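Lidcombe Shared Kitchen
Walk-through checklist, serving room and prep corner, with comments
July round, Londgate building

Please read the comments as well as the ticks. I know the ticks are quicker, but most of what is useful to whoever does the next round is in the comments, and I have tried to write them the way I would tell you over a cup of coffee.

SECTION A: GETTING IN AND OUT

A1. Main door opens fully and closes by itself: OK
Comment: Lovely and smooth since the hinge was changed. Thank you to whoever swept behind it, too.

A2. Exit sign lit: OK

A3. Hallway clear to the Veltstead side: NEEDS ATTENTION
Comment: There were 2 folding chairs leaning against the wall by the coat hooks again. They are nice chairs and I understand they have to live somewhere, but a hallway is for walking through, and in a hurry or in the dark a chair leg is exactly where your shin will be. Please move them to the store room before the evening group comes in.

A4. Occupancy card posted: OK
Comment: It still says 20 for this room, and that is still right.

SECTION B: TABLES AND FLOOR

B1. Tabletops sound, no splinters or sharp corners: OK
B2. Surfaces fit for setting out food: OK WITH COMMENT
B3. Cables kept off walking routes: OK WITH COMMENT

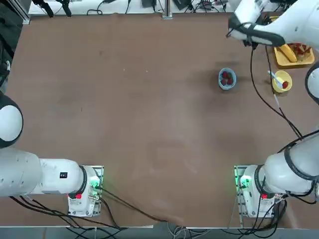

Serving tables get more wear than anything else we own, apart possibly from the kettle, and I like to go over each one slowly with the flat of my hand before I write anything down. The big brown one is holding up well. It has its pale smudges and light scratches near the middle, and a few little dark specks here and there, and none of that troubles me as far as safety goes, though I would dearly like it given a proper wipe before each use so that we know a speck is only a speck. What I would ask you to look at is the near side, where black cables trail down and more of them cross the gray floor. Anyone carrying a full tray can't see their own feet, so please bring food to the table from another side, and tuck the cables in close when you set up. I have added cable covers to the shopping list.

B4. Floor mats lying flat: OK
Comment: The one by the sink curls a little at one corner in warm weather. I stood on it for a while and it gave up.

SECTION C: FRUIT AND COLD PLATES

C1. Fruit washed before it is set out: CONFIRMED BY THE KITCHEN LOG
C2. Plates free of chips and cracks: OK
C3. Soft fruit kept apart from whole fruit: OK
C4. Cut fruit dealt with promptly: OK WITH COMMENT
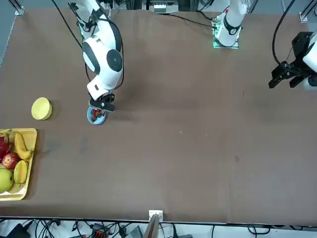 Item C3. Strawberries on the blue plate, mixed fruit on the yellow tray.

Comment on C3: I was very pleased with this. Strawberries bruise if you so much as look at them sternly, and having them on their own plate saves them from being squashed under an apple. Leave the green tops on until serving time, please, they keep better that way.

Comment on C4: Melon is the one to watch. A banana or a whole apple will sit happily on a tray all afternoon, but once a melon has been cut it belongs in the refrigerator until people are ready to eat, and it should not stay out for more than 2 hours in total. If you can't remember when it came out, it goes in the compost, and no hard feelings. A rind that was scrubbed before cutting makes a big difference as well, and the brush for that is in the second drawer.

SECTION D: POWER AND FIRE

D1. Outlets and plugs undamaged: OK
D2. Extinguisher in place, gauge in the green: OK
Comment: Due for its service before the 9 a.m. class starts up again in the fall.
D3. Portable heater, 3,000 watts, unplugged and put away: OK
Comment: Nobody will want it this month, I'm sure, but please keep boxes off the top of it all the same. The Bragança supper boxes were creeping over that way.

TO DO BEFORE THE NEXT ROUND
Chairs out of the hallway.
Cable covers ordered and laid.
Wipe-down added to the setup sheet for the brown table.
New label for the scrubbing brush drawer, the old one has faded.

Result: passed, with comments. Copy to the kitchen binder.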